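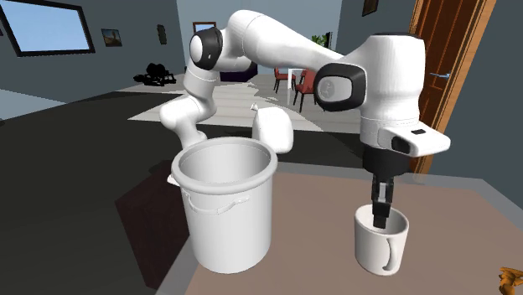

Pravent: force stop missed contacts inside hollow objects

2023-07-18

Results from the mug-lifting task in Pravent should not be quoted until they have been recalculated. A fault in the contact set-up meant that the simulated force stop did not respond when a fingertip pressed against the inside of a mug, cup or bucket. The arm carried on closing or descending, and the run was often recorded as a success. The fault affects simulation only. The force stop on the real arms at Mostbridge is a separate system and was not involved, but one of the policies due to be moved to those arms was trained under the faulty rule, and that transfer is on hold.

How it was found

Theda Brandes was comparing raw contact logs with the stop records from Lernon, the monitor that ends a run when the force on either finger passes 30 newtons. The two should agree. In a batch of 3,000 runs she found 694 in which the logged force had gone over the limit and Lernon had recorded nothing. In every one of them the contact was between a fingertip and the inner wall of an open-topped object.

The rim grasp shows the fault most clearly. The gripper comes down vertically with one finger going into the mouth of the mug, then closes on the wall. If the descent is slightly off to one side, the inner finger meets the wall before it should and loads it sideways. A working stop ends the run at that point. In the affected runs the finger kept pushing, the mug slid or tilted, and the gripper closed on whatever it could reach. When the mug came up off the table, the scorer gave full marks.

The scorer did what it was written to do. It checks the height of the mug at the end of the run and looks for a stop flag. It does not read forces, and with no flag set it had no reason to fail the run.

Cause

Until February, all vessels in Pravent used a single closed collision shape. It was quick to compute but it filled in the opening, so a finger could not go inside. Rim grasps were wanted, and the vessels were rebuilt from several smaller pieces that leave the hollow open. The work was done in the Kopecký asset tool, which splits a mesh and gives each piece a collision group.

Outer pieces were given the group "object". Inner pieces had no name that the tool recognised and fell back to its default group, "fixture". The physics engine makes no distinction between the two, and the fingers collided with the inner wall normally. Lernon does make one. It ignores "fixture" contacts while the arm is in its approach or grasp phase, a rule added years ago to avoid false stops when the fingertips brush the tabletop.

Each part passed its own test. The asset test dropped a small ball into each vessel and confirmed that it stayed there. The monitor test pressed a finger against the outside of a solid block. No test pressed a finger against the inside of anything.

A check of the full library found 14 objects with inner pieces in the wrong group. Lids are solid shapes and are unaffected. The same goes for the branch, which has no cavity.

Repeating the fault

Kvido Hudec has rebuilt the case as a fixed test with the Franka Emika arm model. The gripper is sent to the rim of the small cup with a set sideways error, and the force on each finger is written out at every step. The surrounding objects are kept in place, as a full tabletop limits the approach paths and makes off-centre descents more common. With the old groups the force climbs past the limit and the run continues. With the corrected groups the run stops at the first step over the limit.

The test also turned up a smaller problem. When a run is stopped, the arm holds its last commanded position, which may be a little way inside the wall. The force therefore stays high after the stop until the scene is reset. The score is not affected, but anyone plotting forces should cut the trace at the stop flag.

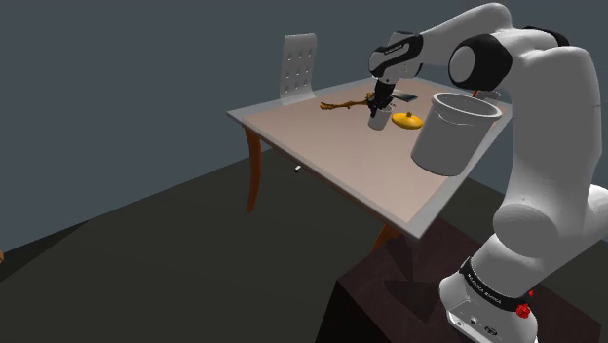

What has been changed

The Kopecký tool no longer has a default group. A piece without a recognised name now causes the export to fail, and the message gives the name of the piece.

Lernon no longer ignores the whole "fixture" group. It ignores the tabletop, by name, and only below a force of a few newtons. False stops have gone up slightly as a result and we are leaving them in for now.

The scorer now reads the peak finger force as well as the stop flag. If the two disagree, the run is marked invalid and is left out of both the success and the failure totals.

What users need to do

Update Pravent before starting any new runs. Old logs can be rescored without running them again, provided contact logging was switched on; the rescoring script is in the tools folder. Runs without contact logs have to be repeated. Rescoring a full batch takes roughly an hour on a single machine.

Policies trained on rim grasps since the February change should be treated as suspect even if their rescored results look acceptable, as they may have learned to lean on the wall. Retraining at Mostbridge has started with the mug task, and the bucket tasks will follow. Please send any object that still shows a mismatch to Theda Brandes, with the run log attached.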